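Heltenano kitchen corners, README

v3, June. Maintained by Shoaib Dhanial. Replaces the old Climier notes, dont mix the two.

What this is
Short clips and stills of small kitchen jobs. Putting chopsticks away, shelving shoes, pulling a cloth back, wiping counters. 299 clips total. 194 train, 53 validation, rest is test (52). Split by kitchen, so no kitchen shows up twice.

Folders
clips/ one folder per kitchen
stills/ one per clip, same name
labels.csv clip, kitchen, task, surface, notes
skip.txt clips with bad audio, still usable if you only need pictures

Labels
"counter" = any flat worktop, white, stone, whatever.
"rack" = anything with slats or rods. Shoe racks and dish racks both go in here. Used to be two labels, people kept disagreeing, merged.
"cover" = cloth hung over something. Clips on the cloth don't get their own label, put them in notes.
"chopsticks" = one label for the pair, even when they're not side by side. Single stick gets "chopstick". Yes, the spelling matters, the loader is picky.

Known problems
Dark stuff inside racks is hard to name. If you can't tell what it is write "unknown", do not guess. 113 rows in labels.csv still say "unknown" and thats fine.
Wrinkled cloth vs folded cloth is not consistent before kitchen Roy. Fixed from Roy on. Ernel was relabeled by hand.
Glossy counters throw off the surface column. Check by eye.

To do
Cords on counters, no label yet. Leaning toward "cord" for everything, plugged in or not.
Recheck the tall narrow cabinets, a few are down as "shelf".

Fixes: send me the clip name and the row, one per line please, no screenshots of the spreadsheet.
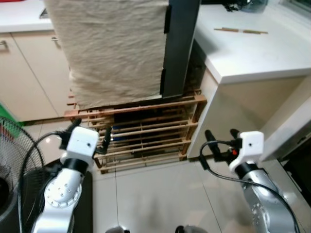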